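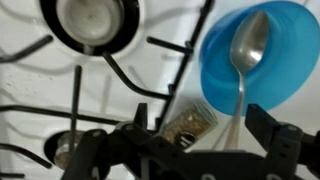 Kids' Corner > Power and Gadgets > How Does a Rechargeable Battery Work?

How Does a Rechargeable Battery Work?

Print this page | E-mail to a friend

Hi, it's me, Tolera Sisay, back with another question from your letters! Ibsa Gashaw wants to know where the electricity goes when you plug in a tablet. Good one, Ibsa! I used to think the battery filled up like a water bottle (I was seven, okay?).

A battery has two sides. One is called the positive side and the other is the negative side. In between there's stuff that lets teeny tiny bits called ions travel across. When you play a game, the ions wander from the negative side to the positive side, and even tinier bits called electrons go the long way around, through your tablet. Those moving electrons are the electricity!

When you plug in the charger, it pushes everything back where it started. Then you can play again. A plain throwaway battery isn't built for that trip back, so please never put one in a charger.

Do batteries get tired?

Yep! Each time you use one up and fill it again, it wears out a tiny bit. My old Fodel flashlight ran for 70 minutes on one charge when it was new, and now it quits after 40. Poor thing.

Batteries don't like getting too hot, either. Don't leave your tablet on a sunny car seat, under your pillow, or anywhere near a stove, even one that's turned off.

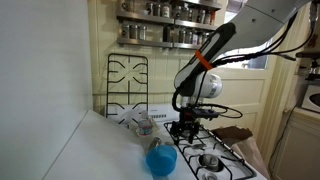
A white stove in a kitchen.

What if a battery looks puffy?

Don't poke it, squeeze it or charge it. Go get a grown-up right away. Old batteries don't belong in the trash, so ask your grown-up where your town collects them. At my library in Selside there's a box by the front door, and in November I'm bringing my flashlight battery there.

Got another question? Send it in and I'll try to answer it next time!

Print this page | E-mail to a friend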